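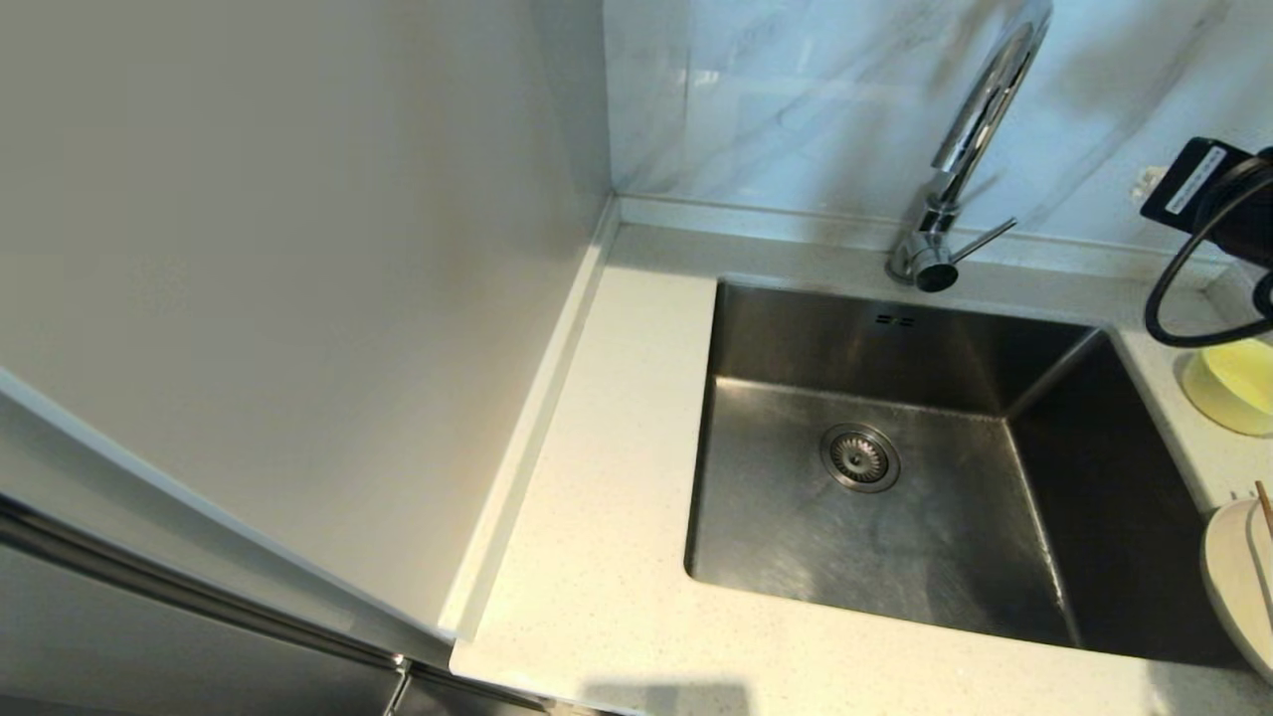
Mechthild Kälin objected at our first meeting that a sink is cleaned when it looks dirty, and that a report on this would be finished in one page. Her remark was useful for us, as it became our first question: do people clean when they see dirt, or when the clock says so?

Our group asked 80 residents of the Graklow student flats how often they wash the kitchen sink itself, and not only the dishes in it. We received 53 complete answers. Most people wipe the bottom and the walls, but only 6 wrote that they also clean the overflow slot. The drain strainer was named more often – many take it for the dirtiest part.

A steel sink shows water spots very easily, and several residents told us that these spots disturb them more than grease does. So the spots may lead to more cleaning than is needed, while the slot under the rim is forgotten.

Our survey has a weak point. People described their own habits, and we did not check them. In September, Bohdan Marchuk will repeat the questions in the Tirkine building, where 167 residents share larger kitchens.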